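From: Letay Sisay
To: Brimberg Menders list
Date: 31 December 2023
Subject: Re: Clip-in modules and where to keep them

Hello all, and a happy new year to everybody for tomorrow!

Jia wrote:
> Has anyone found a decent way of keeping the blue-framed modules
> tidy between sessions? Mine live in a biscuit tin and the pins
> are getting bent. I've got 13 of them now and more coming in January.

Oh Jia, I do sympathise, I went through exactly the same thing (mine was a shortbread tin, and I was very fond of it). What cured me was giving everything its own place on a moulded plate. I've been using the grey Floltwood one on the bench, with the pockets and brackets round the edge, and I do find I put things back properly now. 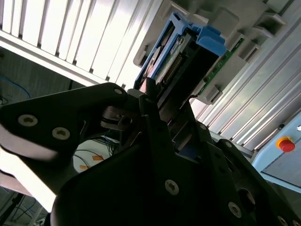
Brikel wrote to me off-list to ask whether the plates are worth it for somebody with only 6 modules, as a lined drawer does the job nearly as well and costs nothing. I think that's very fair, and if you have the drawer, do use it! I only moved over when the drawer got too full to shut.

One thing I would say is to hold them by the blue plastic and keep your fingers well away from the row of pins. Small green boards I keep apart, in paper envelopes with the date on.

I have a spare plate, Jia, if you'd like to try one before buying. I'm in on the 15th and can leave it by the kettle for you.

Warmest wishes,
Letay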